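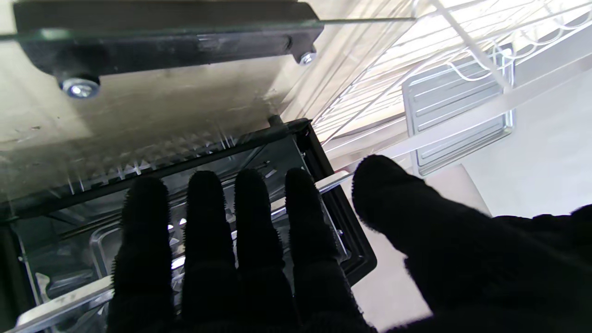 Visits > Kitchens > Handthorpe open day

Print this page | E-mail this page

What do you get to see at the Handthorpe open day? Mostly the demonstration kitchen, where small appliances are set out on tables to look at up close.

We went in August and paid 6 dollars for parking. The kitchen is on the second floor, past the Stustetti tile display. We spent almost 2 hours there.

The toaster oven was what I had come for. It has a red top, a black body and a glass door that folds down flat, with a tray and a wire rack inside.
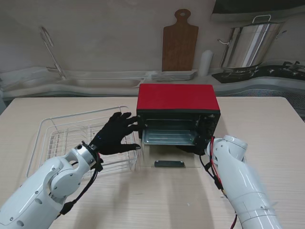 I would like one at home, but our counter is short and the door needs room in front. The Pillai leaflet lists 452 items, and I am still reading it. Coffee was free until noon.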